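About Minus

Hello, and thanks for clicking the page most people skip! I'm Jad Hourani and I run Minus, a very small press that publishes novels about families. Marriages that have gone off, stepchildren, brothers who stopped talking over a caravan — if it would make for an awkward Sunday lunch, I probably want to read it.

I started out as a bookseller at Khasawneh, where I spent six years behind the till and took home far more proofs than I could ever finish. Customers kept asking me for "something like real life, but with a plot", and I kept running out of things to hand them. So I began writing to authors. One of them wrote back with a whole manuscript, typed in single spacing, and that became our first book.
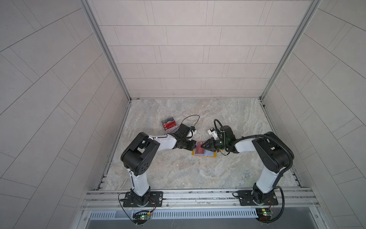
What we publish

We bring out three novels a year, all paperback originals. The first print run is usually 2000 copies, and when those are gone we have a think and a cup of tea before ordering more. Our bestseller so far is Grusari, which follows two sisters who inherit their father's bakery along with his second wife. I cried at the proof stage, and again at the second proof stage (I was meant to be checking commas).

We also do one short book each September, never longer than 92 pages, for people who like to finish a story on a train. Last year's was Jisex, a divorce told entirely through notes left on a fridge. Reviewers either loved it or wanted their evening back, and I've kept both sorts of letter. 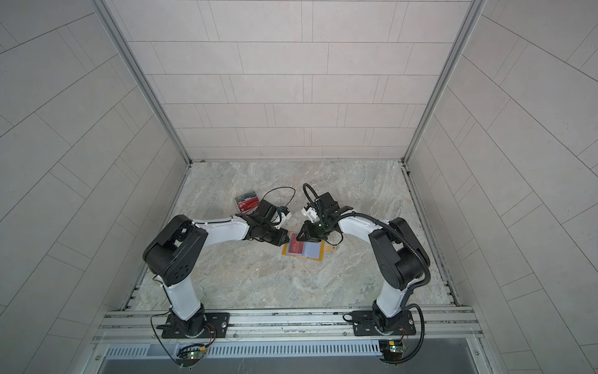 Two arms over the marble-patterned floor

Sending us your work

Yes please! We read everything that comes in, with or without an agent. Send the first three chapters and a page telling me how it all ends — I don't mind spoilers in the least. Replies take a couple of months, longer over the summer.

I can't take poetry, thrillers or anything with a dragon in it, though I've enjoyed plenty of each in my own time. If you review books and would like a copy of something, drop me a line and say where your reviews appear. Blogs are every bit as welcome as newspapers, and I do read them, even the cross ones.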